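Unit 4: Materials in Contact with Food
Lecture 2 – Wooden and Bamboo Utensils
Handout revised 2019-10-03

Learning outcomes
On completion of this lecture, students will be able to explain why untreated wood behaves differently from metal and plastic in a commercial kitchen, distinguish single-use from reusable wooden utensils, and complete a utensil register in the form required for Assessment 2.

1. Moisture and the structure of wood
Wood is a porous and directional material. Water travels along the grain far more readily than across it, and for this reason the end grain of a spoon, skewer or chopstick is the first part to darken, swell or split. Repeated soaking and drying raises the surface fibres. A raised surface holds food residue and is harder to clean, even where the utensil appears sound at arm's length.

Bamboo is a grass and has no growth rings, but for the purposes of this unit it is handled under the same procedures. Students should note that bamboo articles made from glued strips may fail along the glue line before the fibre itself shows wear.

2. Surface finishes and coverings
Utensils may be supplied bare, oiled, lacquered or partly covered. The part that enters the food or the mouth should be considered separately from the part that is held. Decoration confined to the grip raises fewer questions of food contact, although the boundary between covering and bare wood can trap moisture and should be inspected each time the article is washed.

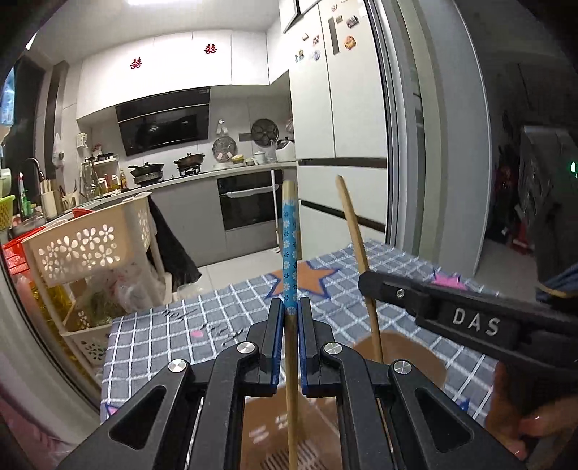

Figure 1. Chopstick with bare tip and patterned light blue sleeve over the middle section.

Lacquered articles must be withdrawn once the coating chips. Re-coating on the premises is not permitted under the unit procedures, whatever product is proposed.

3. Case study: the Tulero canteen
The Tulero canteen keeps 200 pairs of reusable chopsticks in rotation and orders single-use pairs from Drivwood in cartons of 2000. Reusable pairs are washed, stood upright to dry and checked by the closing shift. In January, 29 pairs were withdrawn, 11 of them for splitting at the tip. The remainder were recorded only as "worn" – a term that does not meet the standard expected in this unit.

For tutorial discussion: propose three descriptors that could replace "worn" in the canteen's register, and state how each would be verified by a second staff member.

4. Preparation for next week
Read the Walczak notes on drying and storage, sections 2 and 3. Bring a printed copy of the Clindix register template to the tutorial. Assessment 2 is to be submitted at the faculty office with a signed cover sheet.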